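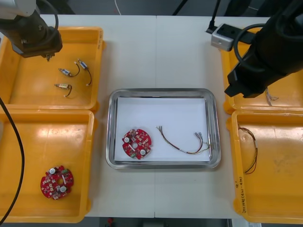 The Tollbridge Institute for Adult Learning invites applications from people aged 50 and over who wish to take part in a study of how practical skills are learned later in life. The study will follow 20 adults through a short course in basic electrical repair, taught at the Institute's premises in Bundevthorpe. Teaching is at the bench from the first session. Each participant works with small components, and these are set out in shallow yellow trays on a white worktable, with a steel tray between them, so that the whole of a task can be taken in before a tool is picked up. Applicants are asked to read the whole of this notice before completing the form.

Print this page | E-mail this page

Background to the study

Much of what is known about adult learning comes from the classroom: languages, arithmetic, history, the use of a computer. Less has been written about learning to do something with the hands after the age of 50, although many people do so, either because their work has changed or because they have left work and wish to be useful at home. Tutors at the Institute have long held the view that older beginners learn practical tasks in a different order from younger ones. They tend to ask for the purpose of a step before they try it, and they are less willing to leave a poor joint and come back to it. Whether this helps them or slows them down is not known, and the present study has been set up to find out.

The study is led by Margit Sárközi, Head of Research in Adult Learning. Teaching is the responsibility of Ottó Rácz, Senior Tutor in Electrical Skills, who has adapted the course from the one offered to school leavers. The content has been kept the same as far as possible. The changes concern the pace, the size of print in the handouts and the lighting at the benches.

What participants will do

The course consists of 11 sessions, each lasting three and a half hours including a break. Together with a half-hour meeting before the first session, the full commitment is 39 hours. Sessions take place in the morning and participants are expected to attend all of them.

The first two sessions deal with safe working, the names of common parts and the reading of simple diagrams. Participants then move on to stripping and joining wire, fitting plugs and fuses, and tracing a fault with a meter. Soldering is introduced in the fifth session. The last four sessions are given to repair. Each participant will work on a table lamp, a doorbell and a small radio, all supplied by the Institute, and will be asked to keep a written record of what was tried and in what order.

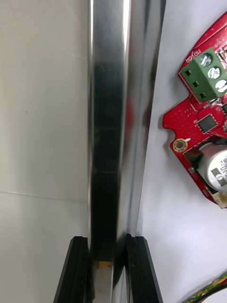 The written record is an important part of the study and should not be treated as an extra. It need not be long or well phrased. A few lines after each task are enough, provided that they are made on the same day. Participants who find writing difficult may speak their record to a member of staff, who will take it down and read it back to them for correction.

At three points in the course, participants will be asked to complete a set task without help from the tutor. A researcher will be present and will make notes. The tasks are not an examination, no mark is given, and the results will not be shared with other participants. Any participant may see the notes made about his or her own work on request.

After the final session, each participant will be invited to a conversation with a researcher on how the course compared with earlier experiences of learning, at school, in training or at work. This will normally be held during the closing part of the session itself.

Who may apply

Applications are welcome from anyone who:

- will be 50 or over on the first day of the course
- lives in Bundevthorpe or can travel there without difficulty
- has never been employed as an electrician, or in the repair or assembly of electrical goods
- is able to attend all of the sessions
- is willing to keep the written record described above

A person who has wired the occasional plug at home is not excluded. Applicants who have followed an evening course in electronics or a related subject in the past ten years are asked to say so on the form, and the research staff will decide whether they may be included.

Good eyesight is not a condition. Bench magnifiers and extra lamps are available, and the larger tools have been chosen with stiff or painful hands in mind. Applicants with a pacemaker or similar device should telephone before applying, as some of the equipment may not be suitable for them.

The Institute wishes to recruit people from a wide range of working lives. Former office staff, drivers, nurses, shop workers, farm workers and people who have spent many years caring for others at home are all encouraged to come forward. If more suitable applications are received than there are places, the group will be chosen to give a fair spread of ages and occupations, and the order in which forms arrive will have no bearing on the outcome.

Payment and expenses

There is no charge for the course, and all tools and materials are provided. Each participant who completes the course will receive a payment of £294 in recognition of the time given. Those who have to withdraw on grounds of illness or family need will be paid in proportion to the number of sessions attended. Bus and train fares will be refunded on production of tickets. Participants who receive benefits are advised to find out before accepting a place whether the payment would affect them - the Institute is not able to give individual advice on this matter.

Place and arrangements

Sessions will be held on the ground floor of the Bañez Building, Pusen Road, Bundevthorpe. The entrance is level and there is an accessible toilet next to the workshop. Three parking spaces are reserved for blue badge holders, and other drivers are asked to use the public car park behind the library. Tea and coffee are provided, though participants should bring their own cups for the time being.

Start dates will be confirmed to successful applicants in writing and will depend on the public health rules then in force. Should it be necessary to postpone the course, places will be held and nobody will be asked to apply again. Face coverings will be worn in the building by all who are able to do so, the benches will be spaced apart, and each participant will keep the same set of tools throughout.

Use of information

Names and addresses will be kept apart from the study records and will be destroyed one year after the course ends. Published findings will refer to participants by letter only. Short extracts from the written records may be quoted, with the consent of the person concerned. Participants may withdraw from the study at any time without giving a reason, and may continue to attend the course if they wish to do so.

The study has been reviewed by the Institute's research ethics adviser, Kálmán Vincze, to whom any concern about its conduct may be addressed in confidence.

Points raised by applicants
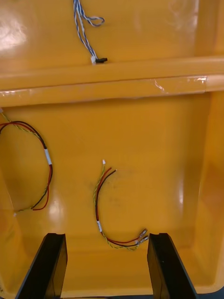 Will I be qualified to carry out electrical work when the course is over?

The course does not lead to a qualification. Participants who complete it will receive a letter of attendance, and those who wish to go further may apply for the Institute's certificate course in the usual way.

May a married couple apply together?

Both may apply, on separate forms. Each will be considered alone, and it is possible that only one will be offered a place.

May I bring an item of my own to be repaired?

Items from home cannot be accepted. All participants need to work on the same articles with the same faults in order for the records to be compared.

What happens if I miss a session?

One missed session can usually be made up with the tutor in the following week. A participant who misses more than one may stay on the course, but his or her records may have to be left out of the study.

How to apply

Application forms may be obtained from the front desk of the Bañez Building or requested by e-mail. The form asks for a short account, of no more than one page, of something practical the applicant has learned as an adult. Cooking, knitting, driving, gardening and the care of animals are all suitable subjects. This account is used to help the tutor prepare and will not be judged for spelling or style.

Completed forms should be returned to Jenő Kerekes, Study Administrator, Tollbridge Institute for Adult Learning, Bañez Building, Pusen Road, Bundevthorpe, to arrive by 17/02/2021. Late forms will be placed on a reserve list. All applicants will be informed of the result by post before the end of February.

Print this page | E-mail this page

Comments (4)

Retired and restless
I did the upholstery course in the same building some years ago and the teaching was first class. Have asked for a form. My trouble will be keeping it to one page!

Attila Szekeres
I was a telephone engineer until 1989 and have not touched a soldering iron in the years between. Does that rule me out? It was a very different sort of work and I would gladly start again from the beginning.

Jenő Kerekes, Study Administrator
Thank you for your enquiry, Mr Szekeres. I regret that former telephone engineers fall within the third condition above, however long ago the work was done. If you are content for us to keep your details, we will write to you when the study on returning learners opens.

Pusen Road resident
Please could those coming by car note that the car park behind the library shuts its lower gate at one o'clock. You have to go out by the top road after that, and the sign is easy to miss.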